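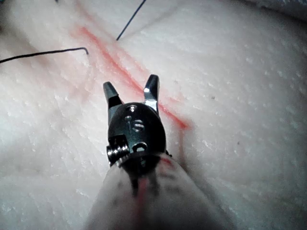
Left jaw lags when opening, drops needle – cable or motor pack?

Posted in: Surgical & Lab Robots > Faults and repairs
2021-03-02

Hi all, quick one, I have to get the bench back up by tomorrow if I can.

Training setup, suture practice on tissue. Two instrument arms, Monen drive packs, Osell controller, grasper with the small wrist (the older Milletti one, black knuckle, pulley on the side). Has been fine since we got it in July.

Since yesterday the left jaw lags. Command open, right jaw goes right away, left one sits there and then snaps over to catch up. Closing is better but the grip is weak. Dropped the needle twice mid stitch and once it let go of the thread tail while the other arm was pulling. Nothing got hurt, it's practice work, but I don't love a jaw snapping open on its own schedule.

Controller throws fault 57 maybe one time in three. Manual says "tracking error, tool axis" and thats it. No help.

What I did so far:

Power cycled everything. Same.
Re-homed the wrist. Fine for a few minutes, then back.
Swapped the tool to the other arm. Lag FOLLOWED THE TOOL.
Put a different grasper on the first arm. No lag, no fault.
Wiped the outside of the wrist. Did not take the sleeve off.

Use counter on the tool says 600 cycles of open/close for this week alone, so it's been worked pretty hard. Total I don't know, counter got reset at some point and I wasn't the one who did it.

So is this the jaw cable stretching? Or junk in the joint? And can I raise the tracking limit in the controller so it stops faulting, just to get thru the session tomorrow? There's a setting, it's at 8 now.

Thanks

benchtop_rat

3 replies

slowhoming

Your swap test already answered it. Fault moved with the tool, so it isn't the drive pack and it isn't the controller. Leave those alone.

Lag and then snap on one jaw is nearly always the cable for that jaw. Either it has stretched and there's slack to take up before anything moves, or a strand has gone and it's catching where it goes round the pulley. Weak grip fits both. Re-homing helps for a bit as it takes up the slack, then the slack comes back.

How to check, 17 minutes if you're slow:

Stop the arm, power off the drive, take the tool out. Don't do any of this with the tool on a live arm. Fingers near the jaws is how people get hurt.
Clean it first, whatever your lab does for tools that have been in tissue. Gloves. Wet tissue gets in the joint and dries like glue.
Slide the sleeve back. Look for dried gunk under it and for a nick or split. If it's split, fluid has been getting down there.
Bright light and a magnifier on the cable, full length you can see. Any fuzz, any strand standing up = done. Bin the tool.
Turn the input disks by hand, slowly. Feel both jaws. A dead spot before the left one moves is slack. A gritty spot is dirt.

If it's only dirt – rinse, work the joint, rinse again, dry, a tiny bit of the instrument lube, retest. If it's slack, don't try to retension it at the bench. I did that once. It held for an afternoon and then the cable let go completely.

And NO do not raise the tracking limit. That fault is the only thing telling you the jaw isn't where the controller thinks it is. With the limit wide open it'll keep pulling on a bad cable until it breaks, and then you've got a jaw in whatever position it likes with a needle in it. Leave it at 8. If anything go lower until you trust the tool again.

Last thing, tag it. Tape on the tool, date, "left jaw, do not use". Ours went back in the drawer with no tag and the next group picked it up.

kongfan2

had the same on our Kong bench, was the controller firmware. update it. fixed

slowhoming

Different fault I think. If it was firmware it would do it with the other grasper too, and they said that one runs clean.

wristpitch_w

Agree with cable. One thing to add, look at how the session is being run and not just at the tool. We kept killing left jaws and it was people pulling the knot tight with the jaw tips while the wrist was bent way over. Loads one cable the whole time. Now we straighten the wrist before tightening and the tools last a lot longer. Also side loading – pushing tissue around with one open jaw, same problem.

Get the cycle counter sorted too. A counter somebody can reset is no counter. We write it on a paper sheet next to the bench, start and end of day, dumb but works.

If you only have the one spare, run tomorrow on one arm plus a hand instrument and keep the spare for whatever needs it most. Annoying but you get your session.

And write up the dropped needle even tho it was practice. Include the time so you can match it to the fault log, Osell log overwrites itself so export it today.

benchtop_rat

Ok update. Pulled the tool, cleaned it, sleeve back. Two strands broken on the left jaw cable right by the pulley, third one kinked. Also pink crud in the joint but that's not the main thing. So cable. Tagged and out.

Limit stays at 8, point taken. Log exported, 57 is in there way more often than it showed on screen, looks like it was starting last week already and I just didn't see it.

Spare is on, ran open/close on it for a while with nothing in the jaws, no lag, no faults. Will run tomorrow on that with the wrist straight for the knots. Ordering two more. Thx everybody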